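Monday, January 25, 2021

We have been in the house at Ostthorpe since October, and the kitchen is the first room I would call finished. The date stone over the back door says 1693, though Glenys Pugh next door reckons the stone came from another building and the walls are younger.

## Tea, mostly

I gave up coffee when we moved. The machine went to my brother and I didn't want another. What I drink now is black tea, made strong in a pan and left to cool on the step, then kept in the fridge. Two spoons of leaves to a pan, no sugar. Griffiths in the village sells a loose one in 100 gram bags that does well enough.

Afonso Torres, who did our plastering, drank his with lemon peel and a bit of honey. I tried it that way and have stuck with it – the peel stays in for an hour and then comes out, or the whole lot goes bitter. It keeps for two days. After that I pour it on the roses.
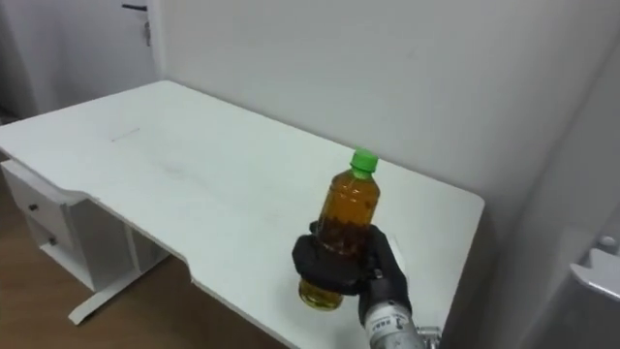 ## The larder

The shelves are up at last. They are old scaffold boards from the yard at Sillis, sanded and oiled, and they smell of it still. The bottom one is too low for the flour bin, so that lives on the floor for now.

The north wall is damp near the corner. Glenys says it always was. I have left the door open all week and will look at the gutter when the rain stops. The window catch needs replacing too, and I haven't found one that fits.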